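Mundener single, charity version vs. album version - different masters?
Forum: Releases and Pressings

adel_alaoui
Saturday, August 1, 2026
Comparing the two files of the Mundener charity single. The store download runs 2 seconds longer than the album cut and sits noticeably louder. Has anyone checked whether this is a remaster or only a level change? The sleeve credits Lambrechts for both.

fdierckx
Level change plus a longer fade. I lined them up at the first snare hit and inverted one. After matching gain, the verses cancel almost completely. The choruses leave some residue in the backing vocals, so there may be an extra choir track in there.

jennylyn_f
I don't agree that it's only level. The charity version has a limiter on it. Look at the peaks in the last chorus - they are flat. A plain gain change would not do that unless it clipped, and mine shows no clipping.

fdierckx
Which file do you have? Mine is from the label store. The streaming copy may be a separate delivery.

jennylyn_f
Label store, bought in October when it came out. I also have the CD single, number 259 of 412. The CD matches the download sample for sample once the offset is corrected.

adel_alaoui
Then we have the same source and different readings. I'll run it again tonight with the offset fixed.

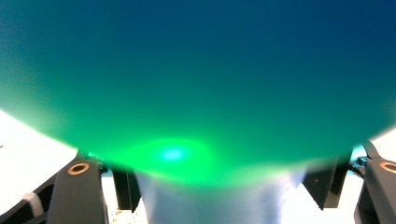
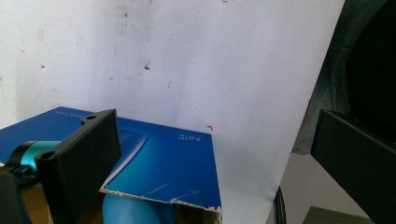
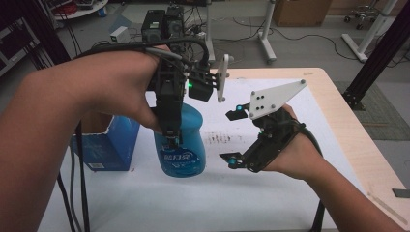
Hendrik Brouwer
The residue in the choruses is the children's choir from Astholm. They were recorded later and added for the single only, and the liner notes to the CD mention it on the back page. That accounts for the vocals but says nothing about the limiter.

fdierckx
OK, that settles the choir. On the limiter I still want to see numbers. Flat peaks can also come from the mix bus, in which case the album cut should show them too.

jennylyn_f
It doesn't. Same passage on the album has normal peaks.

ineke_v
Has anyone compared the Trornamside reissue? I have it on vinyl only, so no use for a null test, but the fade on mine is the short one and there is no choir. My guess is they used the album master. The first 200 copies had a misprinted running time, so don't go by the label.

adel_alaoui
Reran it. Offset was wrong by a few samples. Verses now cancel fully, last chorus does not, even below the range where the choir sits. Leaning toward jennylyn_f on this one.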